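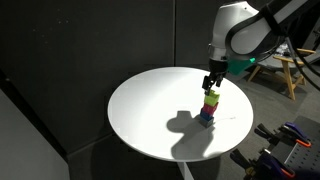
Stacking Blocks, Skikar Line: Progress Report

May 14, 2001
To: Krishnan Fund
From: Kausar Niazi, Kilska Toys

1. Where we are

The block is settled. It is hollow, open like a small cup, and it stacks on its neighbors with a little slack. The slack is the subject of most of this report. A tower of five (grey at the bottom, then blue, pink-red, lime and yellow-green) stands up with a slight lean. The design side calls this character. I call it section 3.

2. Colors

We proposed two greens and were asked in December whether one would do. We tried one. Our young testers at the Plallard nursery asked where the other green had gone, so it is back. The yellow-green still sits too close to the lime in poor light, and we would like to push it further toward yellow before the next batch.

3. The lean

Of 43 towers built to five blocks in the last round, 28 were still up when the bell rang for snack. Most of the others were helped down by a passing elbow, which we have decided not to count against the block. Edges still sit a little out of line with each other, and we are trying a deeper lip -- the third one, for those keeping score.

4. Money

Spent to date on molds and samples: $2,111. The deeper lip needs a further $600, which is inside the original grant if we give up the printed storage bag. I was fond of the bag.

5. Next

New samples, same five colors, then back to Plallard.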